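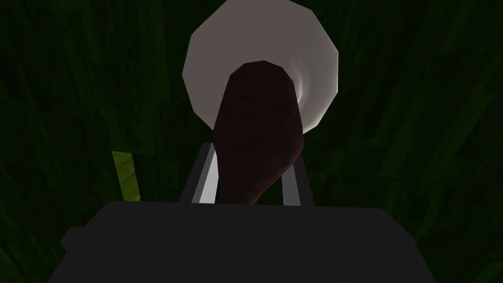 Progress report to the Gandusden fund: Drora simulated pick-up examples, second stage

We're very pleased with where Drora has got to since our last report in July. The Harkix simulator is now our everyday tool, and we've saved 235 complete runs of a gripper reaching for things on a green, streaky surface. Of those, 109 have been checked and passed to the learning team at Nyamweya, who were keen to start (so were we!).

The wrist view has been the big surprise. It sits close behind the fingers, so the gripper body covers a good part of every picture, yet the learner copes with that better than we'd hoped -- and it picks up colour changes nicely.
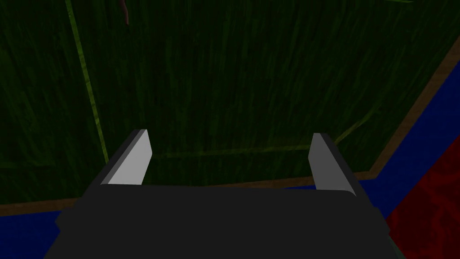
Data quality

We threw out 82 runs, mostly for jerky steering near the end of a reach. Open-finger moments stay in, as the learner needs to see an approach as well as a grasp. Dim lighting stays in too.

Next stage

We're aiming for over 500 checked runs, with more variety in where each reach begins. Labelling is still slow, and we'd like to move some of the remaining budget there.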